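Illusus (dance social)

Illusus is an annual winter dance social held over one weekend each February at the Ibarra Hotel. It combines a seated dinner, a reception, and two late-evening dance parties, and is attended mainly by members of regional social clubs and their guests. The event is run by the Stular Social Club, which also holds smaller monthly gatherings from fall through spring.

Name

The name was chosen by a vote of the club's members. It does not stand for anything, although early flyers printed it in capital letters and some attendees took it for an abbreviation. The spelling with a single capital has been standard since the third edition.

History

The social grew out of a house party given by Tzu-hsuan Peng, a founding member of the Stular Social Club. The first edition at the Ibarra drew 22 guests and occupied a side room on the ground floor. Music was played from a borrowed stereo, and dinner was taken in the hotel restaurant at the guests' own expense.

Attendance grew in later years, and the club moved the event to the hotel's main ballroom, where a fixed dance floor and a small stage were available. The Saturday dinner was added at the same time. The largest edition to date recorded 102 paid admissions, after which the club began to close registration once the dinner tables had been filled.

One edition was moved to the Fender Lounge, a nightclub close to the hotel, while the ballroom floor was being replaced. The lounge proved popular with younger guests, and the Friday party has remained there ever since.

Format

The weekend opens on Friday with a reception in the hotel lobby, where name badges and meal tickets are handed out. Guests then walk to the Fender Lounge, which reserves its upper level for the party until midnight. The lounge remains open to the general public on that night, and the lower level is often crowded.

Saturday afternoon is left free. A group lesson in basic partner dancing is offered in the ballroom before dinner, with no experience required. Dinner is served at tables of up to 12, and seating is assigned except by request. The ballroom party begins after the tables nearest the floor have been cleared and ends at 2 a.m.

Music and dress

Recorded music is used on both nights. The Friday program is mostly house and disco, while the Saturday program includes slower numbers and a set of requests submitted on cards during dinner. Live bands were engaged for several early editions - the practice was dropped because of cost.

Formal or cocktail dress is customary on Saturday. There is no dress code on Friday beyond that of the lounge itself.

Photography

Photographs may be taken in the lobby and at the reception. On the dance floor, guests are asked to obtain permission from anyone who would be recognizable. Those who do not wish to appear in club albums may wear a plain badge ribbon.
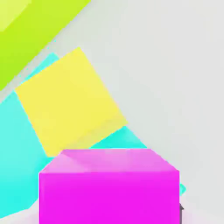 Computer rendering of brightly colored blocks on light gray.

Administration

The organizing group is elected at the club's spring meeting. Its current rules were adopted on 26 July 2018 and cover registration, refunds, and guest conduct. Tickets are sold for the full weekend or for Saturday only, and tickets for the Friday party are not sold separately.

See also
Ballroom dance
Nightclub
Social club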